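Chapter 4
What a Care Label Can and Cannot Tell You

Most books on textiles begin with fibres. This one has left them until now, and has put labels first in this part of the course, for the simple reason that the label is where most people's knowledge of their clothes begins and ends. Students arrive believing that the little strip of satin in the side seam is a set of facts. Some of it is. A good deal of it is caution, habit and guesswork, and the aim of this chapter is to help you tell which is which.

By the end of the chapter you should be able to read a care label symbol by symbol, say what kind of evidence might lie behind each instruction, and argue, with reasons, for ignoring one. That last skill makes some teachers nervous. It should not. A student who can only obey a label has learned very little about cloth.

4.1 Who writes the label?

Suppose a shirt is sewn in one country from cloth knitted in a second and yarn spun in a third. The firm whose name is in the collar may never have handled the cloth before it was cut. Somebody in an office has to decide whether the shirt can be washed at 30 or 40 degrees, and that somebody has usually been sent a sheet of test results, or a sheet of test results for a similar cloth, or no sheet at all.

Elin Prydderch, who wrote care labels for the Oltitz knitwear company before she took up teaching, has described how the work was done there. A new style came in with a fibre content and a colour. If the content matched an older style, the older label was copied. If it did not, the label was made one step more careful than the nearest match. "We were never told off for being too gentle," she writes in her notes for this course. "We were told off when something came back."

You can see where this leads. Every doubt pushes the label the same way. A cooler wash costs the maker nothing, and a returned jumper costs a jumper. Over the years the labels drift towards cold water and a flat dry, whether or not the cloth has changed at all.

None of this is dishonest. But it should make you wary of a sentence found in a great many leaflets, that the label "tells you the best way to wash your garment". It tells you a way the maker is willing to stand behind. The best way, if there is one, depends on how dirty the thing is, how hard your water is, and how long you want it to last.

4.2 The Rumesano trial, and what it does not show

A study often handed round in schools is the wash trial run by the Rumesano laundry school. Its organisers washed 94 cotton tops over one winter, half by the label and half ten degrees warmer, and measured them in February. They reported that the warmer group had shrunk more, and the leaflet made from the trial says in large letters that labels work.

Read the full report and the claim gets smaller. The tops came from 36 different makers, with no check that the two groups held the same mix of knits. Both groups were tumble dried, and we know from Chapter 3 that tumbling does a great deal of the shrinking by itself. The difference between the groups was less than the difference between two tops of the same style measured by two different people. The authors admit this on the last page. The leaflet leaves it out.

A shop survey by the Skoklow consumer group is quoted just as often. It found that of 463 shoppers asked, most said they "always" followed the label. What people say they do with their washing and what they do are separate questions, and the survey asked only the first. Treat the result as a record of what people think they ought to say.

4.3 Where one label has to cover two materials

The instructions are most reliable when a garment is all one thing. They are least reliable when something has been added to it: a lining, a zip, a patch of trim, a print.

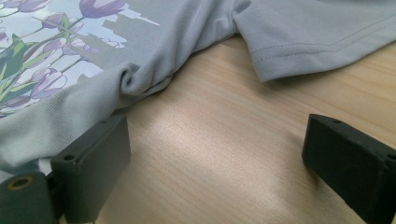
Prints are a hard case for any label writer, as the knit and the colour on top of it may want different treatment. A plain jersey will often stand a warm wash and a fair amount of rubbing. Put a design on it and the weakest part may now be the design. With the pale grey-blue T-shirt shown here, the folds run through a soft, fine knit, while the tulips at one corner, in lavender and violet with white highlights and thin dark outlines, are a separate matter. Thin lines and small light patches are where you should look first for wear on any print, whatever the label says. Advice such as "wash inside out" may be sound for the print and make no difference whatever to the cloth, yet both are covered by the same row of symbols. The Aguiar handbook, which is otherwise careful, treats the whole garment as one material and so never raises the point.

Before you go on to 4.4, find a printed garment of your own and one without a print, both of the same fibre. Copy out the two labels side by side. If they are the same, write down which garment you think the instructions were meant for, and what you would need to test to find out. Keep your notes, as you will need them for the wash test at the end of the chapter.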